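Ticket 212 — Whiteboard ghosting, Hukside training room
Opened: 8/12/20
Reported by: Everett Ruiz-Ortega
Assigned to: Brock Hawthorne
Priority: low

Problem as reported
Old writing stays readable on the large board after erasing. User has tried two brands of marker. Requests replacement board.

Items checked

1. Eraser. Green body, black strip along the top, printed ERASER on the face. Ordered through Villanueva with the last stationery lot.
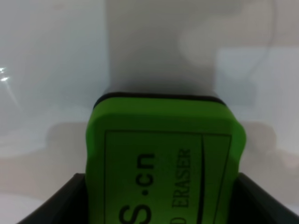 Eraser, print reads sideways.

Wiped it on scrap paper before testing. Light gray transfer only, so the felt is not saturated. Fresh marker comes off a clean surface in two passes. Eraser ruled out.

2. Small board. Laid flat for comparison. Aluminum frame, gray plastic corner cap, hanging hooks on the rail.
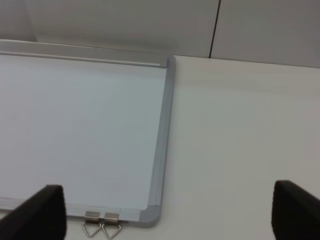 Surface is blank and takes a dry wipe without residue. Same markers, same eraser. User says this one gets used maybe once a month, the large one every day. Hooks are sound — it can go back on the wall at any time.

3. Large board. Gray bands and blocky smudges remain across the upper middle. Dry erasing does not shift them. Bidonar spray, left on for 50 seconds and wiped with a cotton cloth, lifted part of it on a test patch near the corner. Second application lifted a little more.

4. Eraser storage. Eraser goes back in the black plastic tray after use. Fit is snug, pull straight up.
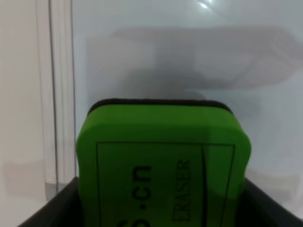

Cause
Ink left on too long between cleanings. User confirms the December schedule stayed up for weeks.

Action
Full clean with Bidonar, then one coat of Brasoline conditioner. Replacement declined for now. Wet clean every 70 hours of use going forward.

Status
Pending — waiting on Brasoline delivery. ERO to confirm when it arrives.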